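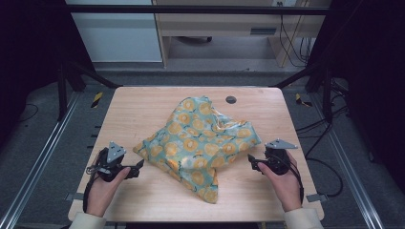
Paired hand-held grippers on either side of a piece of printed cloth at the Casholm workspace.

The case for routine inspection of hand-held grippers is seldom made, and it deserves to be. Attention at most sites goes to the recordings, while the tools that produce them are checked when they fail. The Skindcombe program worked in this manner until November, and its experience argues for a change of practice.

A review of 1,681 recorded grasps at Casholm found that 71 had to be set aside for reasons traced to the tools: a pad lifting at one corner, a finger screw backed out by half a turn, a cable pulling against the wrist. Each fault could have been found by hand before the shift began.

The Tarnik maintenance sheet calls for new pads after 500 hours. In our view this interval is too long for work with fabric, which sheds lint and dulls the grip well before the foam looks worn.
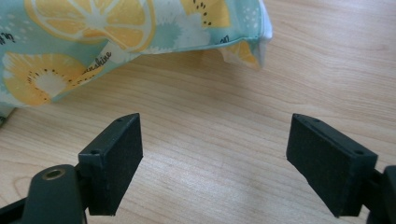 Gripper fingers open above the tabletop, showing the foam pads and screw holes.

Stevens, the second site in the program, now inspects every 40 hours. Pads are brushed and pressed at the edges, screws are checked with a driver, and the jaws are closed slowly to confirm that both faces meet squarely. Left and right tools are logged separately – a step that some operators resisted at first.

The objection most often raised is lost recording time. It is a fair one, and managers should plan for it openly. A short check belongs in the shift schedule, with a named person responsible and the authority to withdraw a tool from use.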